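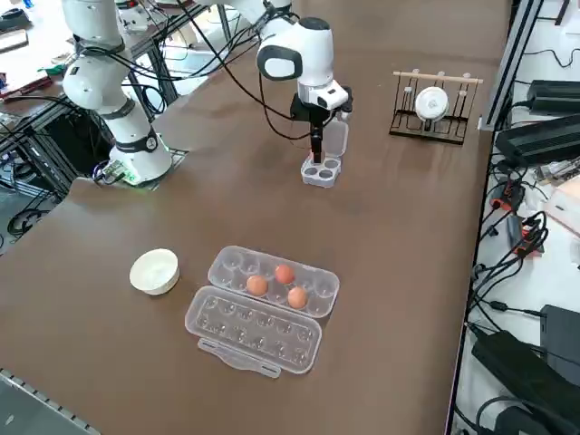
A gripper holding a clear plastic egg holder above a brown tabletop.

Drapery and Soft Furnishings Workroom Coordinator
Nogueira Interiors, Risondale
2 min read

Nogueira Interiors invites applications for the full-time position of Workroom Coordinator. The company has made custom curtains, Roman shades, cushions and upholstered headboards for homes and small hotels since 2000. Cutting and sewing are carried out at the Risondale workroom. Orders are taken there and at the Jundale showroom, which also keeps the fabric library.

The Workroom Coordinator reports to the Production Manager, Gobnait Egan, and serves as the main point of contact between the design staff who measure and quote for each order and the sewing staff who complete it. The position is open following an internal promotion and is to be filled by December.

Duties

The Coordinator will review each incoming work order before it is released for cutting. This includes checking finished width and length, heading style, fullness, lining type, pattern repeat and the direction of any nap. Orders with missing or conflicting measurements must be returned to the designer in writing, and fabric is not to be cut until the correction has been signed.

The Coordinator will also:

- calculate yardage for patterned and plain fabrics and place orders with approved suppliers
- inspect bolts on arrival for flaws, shading and dye lot differences, and arrange returns where needed
- prepare the weekly cutting and sewing schedule
- keep the stock of linings, heading tape, cord, rings, zippers and thread at agreed levels
- record customer-supplied fabric on receipt and note its condition
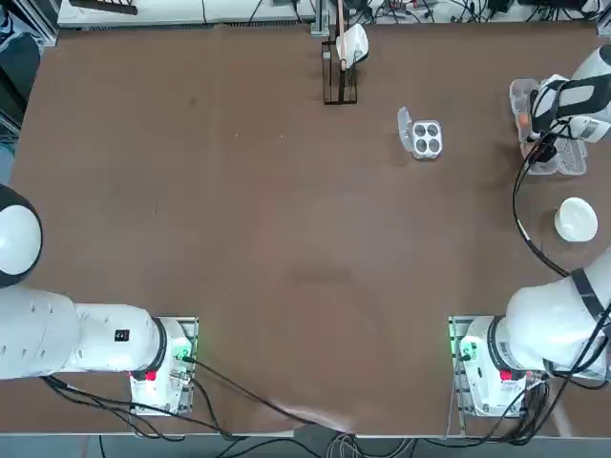 Finished pieces are inspected before they are packed. The Coordinator will confirm that hems are level, that patterns match across seams and between paired panels, and that linings hang clear of the floor. Work that does not meet the order is returned to the sewing staff with a written note. The Coordinator does not install window treatments, but may be asked to attend a site with the installer when a measurement is in dispute.

The Stukau line of ready-made panels is handled under a separate stock system. Training in that system will be provided during the first month of employment.

Requirements

Applicants must have at least two years of paid experience in a drapery workroom, upholstery shop or similar setting. Experience in garment production will be considered if the applicant can show a good understanding of home furnishing fabrics. Applicants must be able to read a work order and a simple floor plan, calculate yardage accurately by hand, and write clearly to customers and suppliers.

A high school diploma or equivalent is required. A certificate in textiles, interior design or a related subject is welcome but not necessary. Applicants should be comfortable with spreadsheets. The ability to lift bolts of fabric weighing up to 50 pounds, with or without reasonable accommodation, is required. 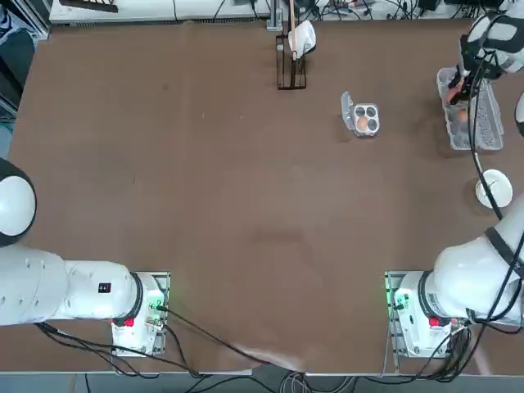
Hours, Pay and Benefits

The position is based in Risondale, with occasional travel to Jundale. Regular hours are 8:00 a.m. to 4:30 p.m., with an unpaid lunch period of 30 minutes. Overtime is sometimes available before the winter holidays and is paid at the legal rate.

Pay is hourly and will be set according to experience. The rate offered will be confirmed in writing before the second interview. Benefits include health and dental coverage, paid vacation and sick leave, a retirement savings plan and a staff discount on fabric and trimmings. Mileage is paid for travel between the two sites in the employee's own vehicle.

How to Apply

Applicants should submit a resume, a cover letter of no more than one page, and the names of two references, at least one of whom has supervised the applicant's work. Photographs of completed work may be included, provided that the applicant's own part in each piece is clearly stated. Please do not send fabric samples or finished items, as they cannot be returned. 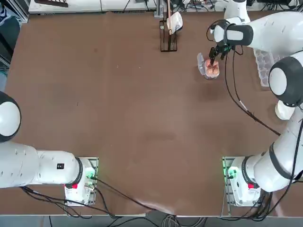

Applications should be addressed to Dirceu Meireles, Personnel Office, and may be delivered to the front desk at Risondale or sent through the contact form on the company website. Please write "Workroom Coordinator" in the subject line. Incomplete applications will be held until the closing date and will not be considered if the missing items have not been received by that time.

Selected applicants will be asked to attend an interview in Risondale and complete a short practical exercise. The exercise consists of checking a sample work order for errors and calculating the yardage for a pair of lined panels in a fabric with a drop repeat. Calculators are allowed. Applicants who need an accommodation for the interview or exercise should notify the Personnel Office when the appointment is made.

Nogueira Interiors is an equal opportunity employer. Employment is conditional on proof of eligibility to work in the United States.

Contact: Personnel Office, Nogueira Interiors, Risondale | © Nogueira Interiors. All rights reserved. | Back to top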